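Florkstead Shared Workshop – Robot Arm Build Group
Minutes of the meeting held November 8, 2020, by video call

Present: Chun-hung Cheung (chair), Su-chen Ko (minutes), and four other members of the build group. One apology received. 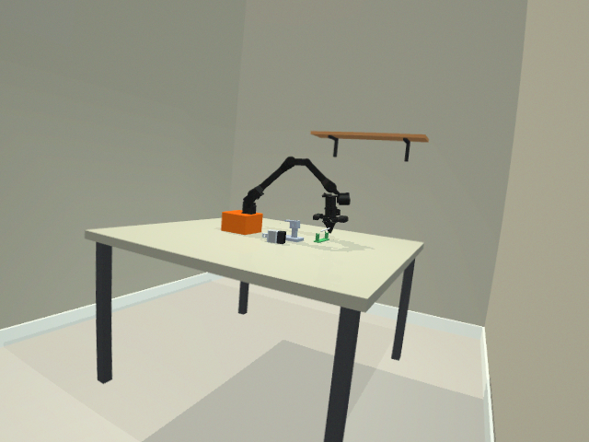

1. Minutes of the last meeting

Accepted with one correction. The power supply for the arm was bought from Vulta and paid for out of the group's own money, not the general tool fund.

2. Simulation

Chun-hung has the table, the mount and the arm loaded in the simulator and shared his screen. The arm sits on an orange box toward the back of the table and works over a small green holder with two upright posts. A thin rod is the part to be handled for now. The blue-grey stand is in the model as well, to the left of the holder.

Su-chen asked if the box could move closer to the front edge. Chun-hung would like to leave it where it is until the reach has been checked at both ends of the table. Agreed to leave it.

There was some discussion of the wall shelf. It is in the model behind the arm, with nothing on it. One member thought we should put it lower and use it for the controller. Others did not want cables hanging down behind a moving arm. Left open until we have measured how high the elbow goes.

The model is named Cillell in the shared folder. Please do not save over it. Make a copy and put your initials on the end of the name.

3. The real table

The top is cut and the legs are on. It rocks at one corner. Su-chen will fit adjustable feet before anything is bolted down.

The mount box will be built to match the model and painted the same orange. We need 8 bolts for the base plate and have 4. Chun-hung will order the rest together with the spare washers.

4. Green holder

Two test prints done on the Chiang printer. The first had the posts too close together and the rod would not go in. The second fits but is tight. Su-chen will open the gap a little and print again. She asked that the file be kept in millimeters from now on – the first print came from a file somebody had saved in inches.

5. Costs

Spent so far: $305. This covers the timber, the power supply and the filament. The wiring is not included and Chun-hung will bring a price to the next meeting. Receipts go in the envelope by the workshop door.

6. Safety

Agreed that the arm will not be powered in the workshop until the stop button is wired and tested by two members. A line will be taped on the floor to mark the reach of the arm. Anyone working inside the line pulls the plug first.

7. Any other business

The bench by the window is booked by the bike repair group on the 13th. Our parts need to be off it the evening before.

Request for a second login for the simulator computer. Chun-hung will set it up.

Actions

Chun-hung Cheung: order bolts and washers; check reach at both ends of the table; measure elbow height for the shelf question; price for wiring; second login.
Su-chen Ko: adjustable feet; reprint of holder; clear the window bench.
All: copies of the model only, with initials.

Next meeting in January, day to be set by email.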